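My gallbladder came out in September, and most of what I want to write down is about the weeks after, mainly food. I was home by 4 p.m. the same day with a sheet of instructions and a sore right shoulder, which Bezawit at the front desk had warned me about. It's the gas they use.

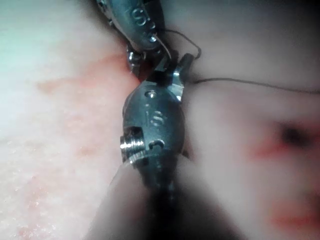 The first week I ate toast, rice and plain chicken. Butter was a mistake on day five. Siu-fong brought over a pot of congee and I lived on that for a while — I still make it now. Walking helped more than lying down. I started with 618 steps to the mailbox and back, twice a day, and got up to 2,000 before I went back to work.

The bill for my share was $755. I have 90 days to pay it. Coffee is fine again, but pizza I'm leaving alone until the holidays.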